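The owner of Pamon, a stationery store on the main street of Kornico, opened it with one room, a secondhand counter and a loan she paid off last May. Before that she kept the books for a lumber yard. She had never worked a cash register.

"I figured I knew what things cost," she said. "I knew what lumber costs. Paper was a different education."

The store takes up 762 square feet between a shoe repair shop and a dentist. She works there six days a week with one part-time clerk, and she does the ordering herself, at night, at her kitchen table. The first order she ever placed was for 600 ballpoint pens, all of them blue.

"People wanted black," she said. "I was giving away blue pens for two years. There are people in this town who still have one."

Most of the year is slow. She described the spring as birthday cards and tax folders. Then the school lists come out and the business changes completely. Last summer she filled 290 school lists, packed in paper bags with the child's name stapled to the top. Parents can drop off a list in the morning and pick up the bag after work. She charges for what is in the bag and nothing for the packing.

"My accountant doesn't like that," she said. "But the big stores on the highway won't do it, and it's the reason people come in. They come for the bag and then they buy a card."

She keeps a copy of every list by grade. Some teachers have asked for the same items for years, down to the width of the ruled lines. Others change their minds in the middle of September, and she hears about it from the parents first. 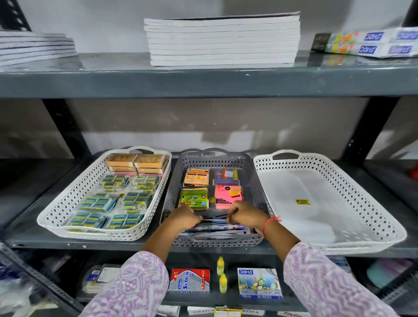
Notebooks and DOMS packs on the top shelf, with a basket on the one below.

Notebooks are the item she talks about most. She has opinions on bindings and will bend one back on the counter to make the point. A cheap glued spine, she said, lasts until the first cold week, when a kid leaves it in a car overnight. She used to buy from a distributor called Nellance and switched to a smaller one, Bae, after a shipment came in with the pages ruled on one side only.

"They offered me a discount to keep them," she said. "I said, what would I do with half a notebook?"

The change was not simple. Bae asks for a bigger minimum order, and that first invoice came to $2,580, more than she had ever spent at one time. She paid half of it from savings. The notebooks sold, but it took until after Christmas, and she was late with the rent once.

Asked about online shopping, she shrugged. She has lost the office accounts - two law firms and an insurance agent used to order from her every month - and does not expect them back. What she has kept is the person who needs one thing today. One envelope, one poster board, a single red marker at five minutes to closing.

"I sell singles," she said. "You can't get one envelope in the mail. Well, you can, but it comes in an envelope."

She would like to add a copier this year if she can find a used one that fits behind the counter. The lease runs another three years. She has not decided about after that. Her knees are bad, and the stockroom is down a flight of stairs.

The store opens at nine. The clerk comes in at noon, and that is when she eats lunch.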